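Rillolness tinted lip balm: progress report to the Destcombe Small Makers Fund

Prepared by Doina Milošević, formulation and production
Reviewed by Frauke Janssen, grant contact
11 October 2020

Status

The project is on plan for formula and labeling, behind plan for packaging, and slightly under budget. The second payment from the fund was received in full and has been assigned to the lines listed in the original application. No change to the overall scope is requested. One change to the order of work is requested under Packaging.

Formula

The base used in the first period has been replaced. It was too soft at summer storage temperatures, and the pigment settled toward the tip of the tube when tubes were stored cap down. The new base has more candelilla wax and less castor oil. Shea butter is unchanged. Jojoba oil was tested as a partial replacement for the castor oil and was dropped: the balm spread well but the color looked thin after one pass.

Three versions of the new base were poured and kept in the warm cabinet, on the shelf, and in the refrigerator. Version B was chosen. It held its shape in the cabinet, did not sweat, and came out of the mold without a sunken center. Version A cracked near the base of the stick when turned up fully. Version C was acceptable in every test but needed a higher pour temperature than our melter holds steadily.

Graininess is still present in a few sticks from every pour. It is linked to slow cooling of the shea butter. A fan has been placed at the end of the cooling bench, and the trays are now spaced apart. Fewer grainy sticks have been found since the change, but the number of pours is too small to call it solved.

Shades

The range stays at 11 shades. Two of the browns were too close to tell apart on the lips, and one has been moved toward red. The darkest plum left a visible stain on the test cards and on testers' lips. It has been reworked with iron oxides only, and the dye has been removed. The result is less bright. Testers who liked the earlier version noticed the difference and said so.

Shade matching between pours was the main technical problem of the period. Pigment is now ground into a small part of the castor oil before it goes into the melter, and a reference smear from the approved pour is kept with each batch sheet. A batch is passed only when the two smears match in daylight and under the bench lamp. The coral shade has failed this check more than once and will be the last to go into full production.

Packaging

Tubes were ordered from Gourlay, who also make the caps. The first delivery had a loose cap fit. Caps came off in the drop test and, in some cases, when the tube was carried in a bag. Gourlay accepted the return and changed the inner ridge of the cap. The second delivery passed the drop test. The turning mechanism is smoother than in the samples, and the stick no longer tilts at full height.

The return delayed filling. A total of 3000 tubes was planned for this period, and 2384 were filled, labeled, and boxed. The rest of the tubes are in stock and clean. They will be filled once the remaining pigment arrives.

The refill insert is not ready. It was meant to use the same outer tube, but the changed cap ridge makes the insert sit too high, and the cap then touches the balm. Gourlay has offered to shorten the insert at a modest tooling cost. I ask that the fund allow the refill work to follow the first retail sales instead of running next to them. The money set aside for tooling would stay on its own line and would not be used for anything else.

Labels and product information

Ingredient lists have been checked against the final formula for every shade. The wording "may contain" is used for the iron oxides on the tester card only. Retail labels list what is in that shade. The batch code is printed on the base of the tube and again on the box – the code on the base rubs off with oil, so the box code is the one to use for any recall.

The first label stock lifted at the seam when handled with balm on the fingers. A film label with a stronger adhesive replaced it. The matte finish was kept. It marks more easily than gloss, but the shade name is easier to read.

Web listings have been written for all shades. Each gives the shade name, net weight, ingredient list, and a color strip photographed on bare card and on skin. Earlier listings on the trial page used supplier wording for the pigments, which led two buyers to expect a lipstick with full coverage. The new listings state that the product is a sheer balm.

Testing

Preservation is not a large risk in a product with no water, but sticks returned by testers were checked for odor, color change, and surface growth. None was rejected. Outside patch testing was carried out through Skino, and their written results are attached to the copy held by Frauke Janssen. They cover the base and the four strongest shades. The reworked plum is not covered and has been sent separately.

Shelf life is stated as a provisional figure on the file and is not yet printed. The earliest sticks of Version B will be opened in February and compared with fresh ones for odor and hardness. Printing will follow if there is no change.

Spending

Raw materials cost less than forecast, mainly on wax. Packaging cost more, due to the return freight, half of which Gourlay has credited. Label stock from the first order is written off. It amounts to nearly 1000 labels and cannot be used on another product. Wages are as forecast. The melter was repaired and not replaced – the repair came out of our own funds and is not charged to the grant.

Open points

Coral shade: smear match still failing, new pigment lot on order.
Plum shade: patch test result pending.
Refill insert: decision on timing needed from the fund.
Graininess: keep cooling records for every pour until the next report.
Tester cards: reprint with the new brown.

Next period

Filling of the remaining tubes comes first, followed by the coral shade. Retail sales will open in the Destcombe shop and on the web page on the same day, with all approved shades. If coral is not passed by then, its listing will be held back and the printed shade card will go out unchanged.

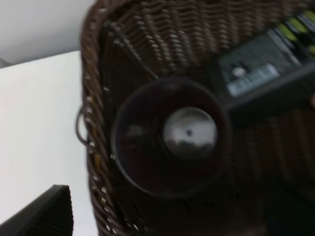
Reading time: 5 minutes

Questions about this report go to Frauke Janssen. Batch sheets and the full test record are kept at the Destcombe workshop and can be seen on request.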